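MEDIA RELEASE
For immediate release

Atham toy library to reopen in October with longer hours and a bigger collection

The Atham Toy Library will reopen its doors in October after moving into the former Eichhorn shoe shop on the main street. Local families will be able to borrow from a collection that has grown to 2,000 toys, puzzles and games, up from the one it held in its old room behind the hall.

Membership will cost $80 a year per household, the same price as last year.

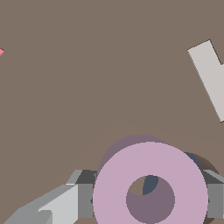
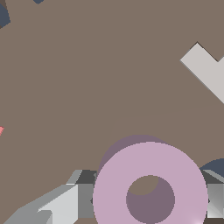

The new premises have step-free entry from the street, a change table, and a fenced play area at the back where children can try things out before taking them home. Prams can be left inside the front door. The old room could only be reached by a flight of stairs, and parents with babies had been asking for a ground-floor home for years.

"We had people ringing from the footpath and one of us would run things down to them," said toy library president Ilse Fröhlich. "It worked, but it was no way to choose a puzzle. Now you can come in, sit on the floor with your kids and take as long as you like."

The toy library has 157 member families and expects that number to rise once it opens on Sunday mornings, a first for the service. Weekday sessions will continue to be held after school drop-off.

Each member household can borrow up to five items at a time for three weeks. Items can be renewed once by phone or at the desk, unless another family has asked for them. Party packs, which include outdoor games and child-sized tables, are hired separately and need to be booked ahead.

Part of the larger collection comes from the Beltton playgroup, which closed earlier this year and passed on 300 items. These have been cleaned, checked for missing parts and given new catalogue numbers. Anything that could not be brought up to standard was recycled.

Collection coordinator Henrike Engelhardt said the Beltton items filled a gap for the youngest borrowers.

"We were well stocked for four-year-olds and very thin for under-twos," she said. "We've now got a full wall of stacking, sorting and push-along toys, and a shelf of things chosen with help from a local occupational therapist."

The shop fit-out was carried out by Jakden Joinery, with shelving set low enough for children to reach. Painting was finished last month, and the colour of the front door was put to a vote of members. Yellow won.

Current members do not need to rejoin. Their cards will work at the new address, and anything now on loan can be kept until the first open session without a late fee.

New members should bring proof of address. Concession card holders pay half price.

Media contact: Rüdiger Wegener, Atham Toy Library

ENDS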